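Foro Cocina y Casa > Orden y trastos > ¿Dónde guardáis los palillos y cucharones?

tenedor_cojo
Abro hilo porque en casa llevamos un mes discutiendo por un bote. Los cubiertos de mesa van al cajón y ahí hay paz. El problema son los largos: palillos, espátulas, el cucharón que no cabe en ningún sitio y que atasca el cajón cada vez que alguien quiere hacer una tortilla. Mi pareja quiere un escurridor de pie en la mesa del comedor. Yo digo que la mesa es para comer. ¿Alguien lo tiene así y sigue casado?

Kusum Jaiswal
Yo lo tengo así y sigo casada, aunque no creo que sea mérito del escurridor. Es de plástico, de los de agujeros, y vive en la mesa de comer porque en la encimera mandan el wok y la arrocera. Os pongo cómo queda.

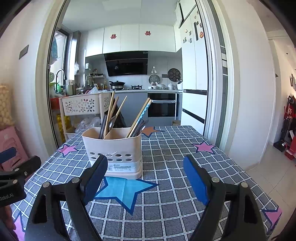

Lo que aprendí con los años es que los largos se pelean entre ellos y hay que separarlos. El mío tiene dos compartimentos y aun así la espátula de madera, la de la tira azul estampada, se inclina hacia un lado y los palillos hacia el otro, como invitados que no se hablan. Las cucharas y los cuchillos se quedan abajo, más formales. Los palillos a mí me gusta tenerlos a mano, así que lo de esconderlos en un cajón no lo contemplo.

grifo_que_gotea
Perdona, Kusum, pero ¿cuchillos en un bote encima de la mesa? Con niños en casa eso no lo haría ni loco. Yo compré una barra de pared Clekholm y santas pascuas.

Kusum Jaiswal
En mi casa no hay niños. Hay un cuñado, pero ya sabe.

Yogesh Khurana
A mí la barra se me cayó a los 2 meses, con todo lo colgado y con un trozo de azulejo de regalo. Volví al bote. Y a los que tenéis bote os hago una pregunta incómoda: ¿cada cuánto lo vaciáis? Porque el fondo de un escurridor es un ecosistema.

tenedor_cojo
¿Vaciarlo? Yo pensaba que la gracia era que se limpiaba solo, con los agujeros.

Yogesh Khurana
Los agujeros están para que salga el agua. La cal y las migas se quedan a vivir.

Kusum Jaiswal
Vale, Yogesh, me has hecho levantarme del sofá. Todo fuera. 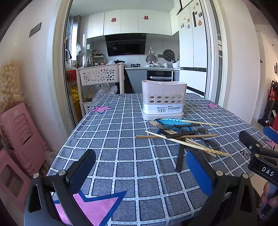
Vaciar el bote sirve sobre todo para hacer juicio sumario, y yo soy partidaria de que sea sobre la mesa, con luz y sin piedad. Visto así, con los palillos cruzados de cualquier manera y la cuchara azul de puntitos blancos al lado de las oscuras, una se pregunta qué pinta cada cosa en su vida. La azul se queda, no admito debate. Las oscuras se las ofrecí a mi hermana y me colgó el teléfono.

grifo_que_gotea
Las oscuras de plástico yo las jubilaría. A la mía se le derritió el borde en la sartén y estuve una semana sirviendo lentejas con una cosa que parecía roída.

marmita77
Pues yo tengo una Rawat de plástico negro desde la mudanza y está perfecta. Si dejas la cuchara apoyada en la sartén con el fuego puesto, la culpa no es de la cuchara.

grifo_que_gotea
Gracias por el veredicto, señoría.

tenedor_cojo
Haya paz. Kusum, ¿y cómo lo lavas? ¿Lavavajillas?

Kusum Jaiswal
A mano. Agua caliente, un chorrito de vinagre y un cepillo de biberón para los agujeros. La bandeja de abajo la froto aparte, que es donde se junta lo peor. Luego lo dejo boca abajo un buen rato — yo aprovecho y me tomo un té — y antes de meter nada decido qué vuelve y qué no.
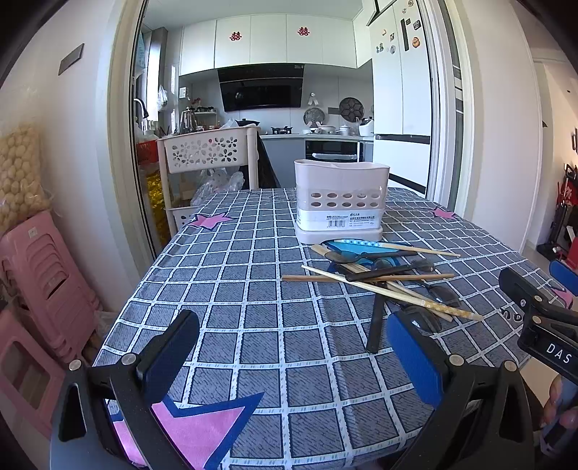
Las cosas de madera las seco con un trapo una por una, aunque sea un rollo, y las dejo tumbadas hasta la noche. Una vez las guardé con prisas y en abril tenía unos palillos con pelusa. No quise averiguar de qué.

Yogesh Khurana
Moho. Era moho.

Kusum Jaiswal
He dicho que no quise averiguarlo.

marmita77
Yo los palillos de madera los cambio cada cierto tiempo y listo. El paquete Zasex me costó 291 rupias la última vez que fui a ver a mis suegros, y antes estaba a 268. A 300 ya me lo pienso.

grifo_que_gotea
Cambiarlos por no secarlos. Luego la culpa no es de la cuchara, no.

tenedor_cojo
Bueno, actualizo: hemos comprado un escurridor Plerard, con bandeja. De momento está en la mesa «de prueba». Mi pareja ya le ha puesto un mantelito debajo, así que me temo que la prueba la he perdido. El cucharón sigue sin caber.

Kusum Jaiswal
El cucharón no cabe nunca. Déjalo en la olla.

Contacto | Normas del foro | © Foro Cocina y Casa | Volver arriba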